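About Pluver

Most furniture advice is written by people who want to sell you furniture. We started Pluver because we were tired of reading it. Marthinus Potgieter and Zinash Yilma had spent years in showrooms, watching buyers get talked into a "room concept" when all they needed was a place to sit. 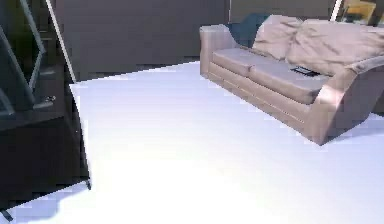
We don't sell anything you can sit on. We charge a flat fee of $138, look at your floor plan, and tell you what we think. Quite often we think you should keep what you have. We take no commission from stores, and we are wary of anyone who says their commission doesn't affect their judgment.

What we doubt

"Timeless" designs. Lifetime warranties with 2 pages of exceptions. Any quiz that claims to find your style.

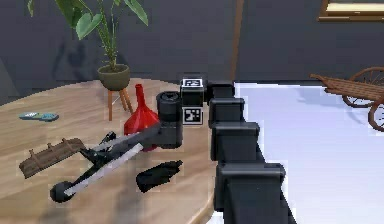
Who we are

Zinash reads the plans. Marthinus reads the warranties and is worse company for it. Dumisani Ntuli joined in June and answers the mail. We have handled around 200 plans so far, and we won't pretend every client liked what we told them.
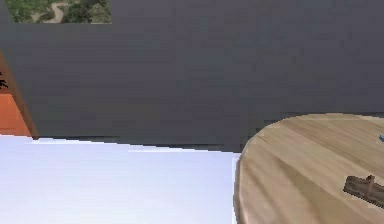 Contact

Send a floor plan with measurements. A mood board won't help us. Dumisani replies within two working days, except when he has questions, and he usually has questions.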